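Rafia Lashari
Thursday, March 19, 2020

OK, table thread. I promised a few of you I'd write up the great furniture shuffle, and I've got a cup of tea and nowhere to be, so here goes. 1/12

Background for anyone new here: I have one small room that has to be an office, a place to eat, and on weekends a sewing room. For two years I did all of that on a big heavy Funell desk that I bought because it was cheap and then hated every single day. 2/

The Funell went to Delia Quezada last month (she has a garage, she has a saw, I did not ask). Which left me with a laptop on an ironing board. Do not recommend! The ironing board is exactly the wrong height for everything except ironing. 3/

So I went looking for a light table. My rules: long enough to cut fabric on, pale so I can see dark thread, and nothing that takes four friends and a pizza to move. I had a spreadsheet. Florencia Domínguez saw the spreadsheet and has not let it go. 4/

Things I looked at and passed on: the Kamel (gorgeous, but the top has a groove down the middle that would eat every pin I own), a secondhand Fornum with one leg shorter than the others, and a door on trestles, which Joaquín Vergara swears by and which I'm sure is great at Joaquín's place. 5/

What I've learned about moving a table in a small room, and I have now thought about this way too much: clear the top completely. Yes, the coaster too. Then one at each short end, hands on the edge, and agree out loud on which way you're going before anybody lifts. 6/ 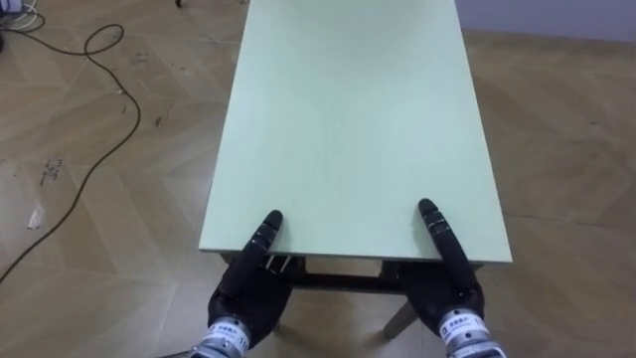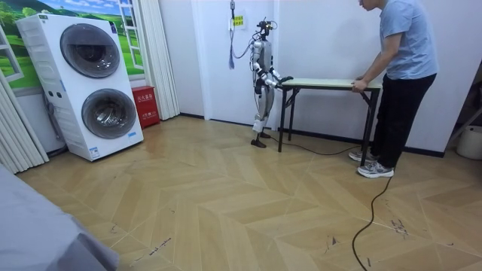
Also, look at the floor first. Cords, rugs, the shoe you kicked off on Tuesday. I tape mine down along the baseboard now, because I went over backwards with one end of the Funell once and I still have opinions about it. 7/

And don't drag! I know it's tempting when it's only a foot or so. I dragged the old desk exactly once and there's a scratch by the window that I've tried walnut, crayon and plain denial on. Felt pads are cheap. I bought a pack of 12 and used them on everything, including a plant stand that never moves. 8/

Where to put it took longer than buying it. I tried it under the window first (lovely light, terrible glare on the laptop after lunch), then sticking out from the wall like a little peninsula, which looked so good in my head and meant I had to walk sideways to get to the closet. 9/

In the end it's along the back wall with enough gap that I can get the vacuum in. Chair on the long side, lamp on the left, sewing machine lives on the shelf until Saturday. I can lay out a whole pair of pants without the legs hanging off the end, and if you sew you know how happy that makes me. 10/

Small complaints, so you don't think I'm on commission: a pale top shows every coffee ring, so I'm wiping it down all day long. And a light table wobbles a bit if you lean on it while ripping seams. A folded bit of cardboard fixed most of that. Walid Masri says I should tighten the bolts. Walid is probably right, but the hex key is in a drawer somewhere with 500 other hex keys. 11/

Next up is the shelf situation. I've got my eye on a Priravska wall unit, except the one I want is 1,115 with delivery and I gasped out loud when I saw it, so that may be a May problem. If anybody has a tall narrow bookcase they're tired of, my messages are open and I'll bring cookies. 12/12

Adding one since a couple of you asked: yes, I measured the room before I bought anything. Painter's tape on the floor in the shape of the table, left it there for 9 days and walked around it like it was real. Put a chair next to it too. You find out fast where your hip is going to hit the corner.

And for the person asking about cutting mats, I roll mine up and keep it behind the door. Don't leave it in the sun, it curls and then it's curly forever. Mine has a wave at one end from last summer and I just cut on the other half.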